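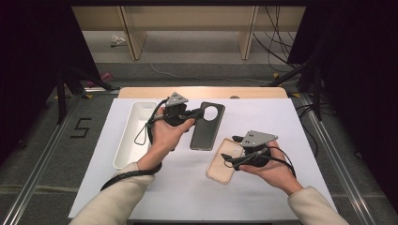 Notebook, Tuesday, February
Codville preseason model, second pass

Reran the preseason vs. regular season regression with the Trondeck box score export. 405 team-seasons after dropping the ones with fewer than four exhibition games. Point margin only, no pace adjustment yet.

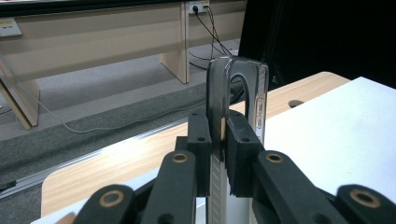
Slope on preseason margin is positive but small. Adding last year's margin takes up most of it. Residuals look fine except for the 27 teams with a new head coach, where the spread is clearly wider. Flagged these in Clelliseo, did not remove them.

Bootstrap, 2000 draws, resampled by season. Interval on the slope still touches zero at the low end.

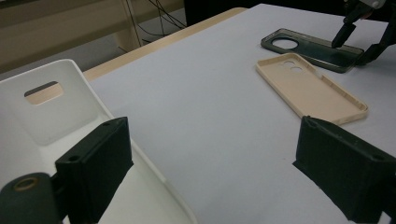 Starter minutes are missing for 9 teams. Quách tables may have them; check before imputing. Next run: weight each game by the share of minutes played by the regular rotation, then refit with the coach flag as an interaction.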